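Forum index > Garage and Workshop > Benches and Storage

Topic: Covering a wood table so small stuff stays put (2 pages, showing page 1)

kmockus
Posts: 206
I have a plain wood table I use for sorting and small repair jobs. The top is slick and anything round rolls off the back. I lose a bearing or a bead every week and spend ten minutes on my knees looking for it. I want to cover the top with something, but I don't want to glue anything down, and I don't want to spend a lot.

What are people using? Felt, rubber, cork, vinyl? Table is bare wood with a thin coat of oil on it. I work on it sitting down, mostly in the evening.

Kadri

ankit_s
Posts: 2,543
Rubber shelf liner. The kind with the bumps. It comes on a roll, you cut it with scissors, done. I have had the same piece on my bench for two years. Things with a flat bottom don't move at all.

For round things you want a tray. No mat is going to stop a ball bearing if the floor is out of level, and most garage floors slope toward the door on purpose. Check the table with a level before you buy anything.

pfister_a
Posts: 88
I disagree on the bumpy liner. It is fine under a toolbox. It is bad to work on. You can't write on it, you can't slide a sheet of paper across it, and every crumb gets down between the bumps and stays there. I pulled mine up after a month.

Get a smooth one in a light color. You will find dropped parts twice as fast on a light surface. I had dark green felt before and I could not see a black screw on it to save my life.

ankit_s
Posts: 2,543
I shake mine out once a month. It takes a minute. But I'm not doing paperwork on it either, so maybe that's the difference.

crisoforo_m
Posts: 41
I went through this in September, so I can tell you what I ended up with. Light blue-gray covering laid on top of the wood. No glue, no tape. I left a strip of the wood bare along the far side because the table has a hole there and I didn't want to cut around it. The piece I bought was also a bit short, to be fair.

I tested with a tennis ball because it was the roundest thing in the house that I wouldn't lose. On the bare wood it went straight off the back. On the covering it stays where I set it unless I bump the table.

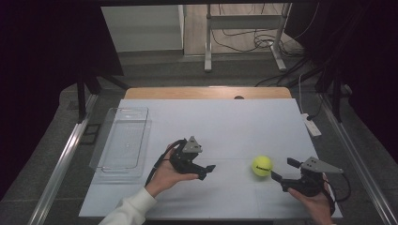 Ball test on the blue-gray top. Clear tray is on the left.

The clear tray is for anything smaller than a marble. I like clear better than white because I can pick it up and look at it from underneath. You can buy them cheap at any restaurant supply store.

kmockus
Posts: 206
Thanks, that helps. Is that a crease running across near the ball? Does it bother you?

crisoforo_m
Posts: 41
Yes, that's the fold from the package. It's faint and I don't feel it when I work. I put some heavy books on it overnight and it got better, then I stopped caring. If you want it gone, buy from a roll and not a folded piece.

pfister_a
Posts: 88
I would care. A crease is where a small bead will sit or where it will turn. If it's vinyl, lay it face down in the sun for an afternoon and the line will relax. Don't use an iron. I used an iron.

ankit_s
Posts: 2,543
A tennis ball isn't much of a test. It has fuzz on it. The fuzz grips. Try it with a glass marble and tell us what happens.

crisoforo_m
Posts: 41
Fair point. I tried it just now with a marble from my kid's room. It moves slowly toward the left side and I can catch it. So the table is off a little. I will shim the leg.

My tray also sticks out a little past the left edge of the covering. I may move it in so it sits all the way on.

piret_m
Posts: 12
I use a cutting mat from Laletti, the large size. Smooth, light gray on one side. It cost more than I wanted to pay, but it came flat in a box and never had a crease. The downside is that it covers half my table and I have a step at the edge where it ends. My wrist finds that step all day.

So Kadri, I would go for something thin that covers nearly everything. I would also leave the strip at the back like Crisóforo did. That's where I keep my pencils and tape, and I don't mind if they get the wood dirty.

pfister_a
Posts: 88
The strip at the back is the part I would not copy. If something does roll, it rolls onto the slick part and then it's gone. Run the covering all the way back and put a wood stop along the edge. Quarter round from the lumber yard, two clamps, no glue.

piret_m
Posts: 12
A stop is a good idea if the table is against a wall. Mine stands in the middle of the room and I work from both sides, so I'd be leaning on it.

kmockus
Posts: 206
Mine is against a wall. OK, here is my plan. Smooth vinyl off the roll in a light color, all the way to the back, quarter round clamped along the far edge, and two clear trays. I oiled the top in the spring, so I'll wipe it down first. Does anyone know if vinyl sticks to an oiled top over time?

ankit_s
Posts: 2,543
It can. Vinyl left on a finish for months can soften it or leave a mark. Put brown paper under it, or lift it now and then and let the wood air out. The rubber liner did leave a pattern on mine, I'll admit that. I only see it when I change the liner.

crisoforo_m
Posts: 41
I'll lift mine this weekend and look. Shim is in, by the way. 5 mm under the left leg. The marble stays now.

kmockus
Posts: 206
Paper it is. I'll measure the table tonight and post the size before I order, in case someone sees a problem with it.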